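Introduction to Food and Household Chemistry
Handout 7: Natural colours and pH
Ellbridge Evening College, 04/11/2018

What you should know before reading

You should remember from the September classes that pH is a scale for how acid or how alkaline a solution is. A low number means acid, a high number means alkaline, and pure water is in the middle, at 7. One step on the scale is a change of ten times, so three steps are a change of 1,000 times. Students often forget this in the written test.

1. Why plants have colour

Most colours in fruit and vegetables come from a few families of substances. For this course we need three of them.

Anthocyanins: red cabbage, blueberries, blackcurrants, red onion skin. They dissolve in water, and their colour depends strongly on pH.

Carotenoids: carrots, peppers, tomatoes. They dissolve in fat but hardly in water. This is why carrot soup leaves orange drops of oil on the surface. Their colour changes very little with pH.

Betalains: beetroot. They dissolve in water and are quite stable in weak acid, but long heating turns them brown.

Please do not write in your homework that beetroot contains anthocyanin. It is a very common mistake, also in some cookery books.

2. Making an extract of red cabbage

Cut 40 g of cabbage into thin pieces and put it in a beaker. Add 200 ml of hot water from the kettle and leave it until the water is dark purple. Pour it through a filter or a clean cloth. The extract keeps for a few days in the fridge – after that it begins to smell, and the colour is no longer reliable.

For comparing colours, pour samples into tubes of the same width. A wide glass makes the same liquid look darker than a narrow one. Stand the tubes upright in a rack over something white, and look at all of them in the same light.
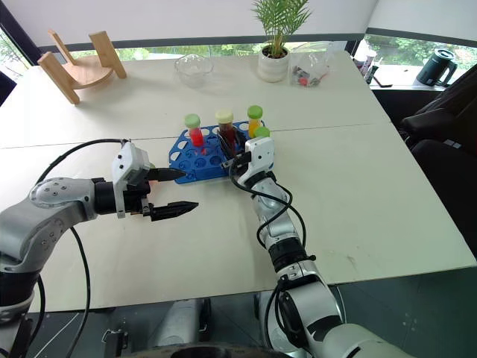 3. Reading the colours

Cabbage extract is red in strong acid, pink in lemon juice, purple when neutral, blue with baking soda and green with washing soda. In very strong alkali it becomes yellow, and this last change cannot be reversed by adding acid, as the molecule itself has been broken.

Write down the colour in your own words first, and only then look at the chart. People who look at the chart first tend to see what the chart says.

4. Questions for next time

Why do cooks add vinegar when they boil red cabbage?

Why would tomato juice be a poor indicator?

A solution changes from pH 4 to pH 6. Is it now more or less acid, and by how many times?

Reading: Flenar, chapter on plant pigments, without the part on chlorophyll – we will come to it after the break.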